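Artificial Tulips: Gallery

Sorting and arranging session, 24/04/2021

The stems in this gallery belong to the prop store at Nuchit, where they are used for window displays and table settings. Most of the year they sit in long boxes on the back shelf. In March they come out, get dusted, and are sorted by color before anything is arranged. The notes were written by Sakda Kongkaew, who looks after the store.

Why tulips

Tulips hold up better in storage than the roses and peonies we used to buy. The heads are closed, so there are few loose petals to crush, and the leaves can be bent back into shape by hand. A box packed 20 to a layer closes without pressing on the buds.

Blue and white

Two colors for this set. The blue is a dark one and the white leans toward cream. Both have green stems and leaves, and the heads are closed. A light wood divider lies on the tabletop, a long strip with a shorter bar across it near one end.
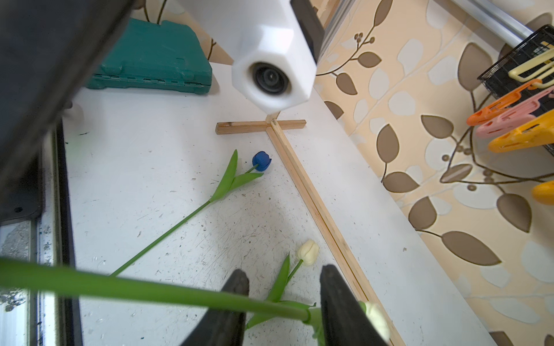 How do you clean artificial tulips without fading the color?

Use a soft dry brush first, working from the top of the head down to the stem. If there is still dirt, wipe with a damp cloth and plain water, then stand the stems in an empty jar until they are fully dry. Test any colored flower on the underside of a leaf or petal before using soap.

The table

We sort on the old white table. The top is scuffed and has a lot of small dark scratches, but it wipes clean and dust shows up well on it. It will be replaced when the Nosel room is refitted.

Leaves

Leaves need more attention than flowers. After a winter in a box they tend to lie flat against the stem. Bend each one outward a little at the base and leave the tip alone. Doing the tip first puts a crease in it that does not come out.

Arranging

For a narrow vase we use 3 stems, and for a wide one 5. One color to a vase looks tidier from the street. Mixed vases are kept for the tables at Troster, where people sit close to them. Long stems can be bent at the bottom to lower the head. Do not cut them unless the vase is permanent.

Packing away

Heads go at alternate ends of the box, with a sheet of tissue between layers. Blue and white are packed separately. Write the color and the number of stems on the short side of the lid, which is the side that faces out on the shelf. The 2 boxes marked Nirnix are on loan and go back after the spring display.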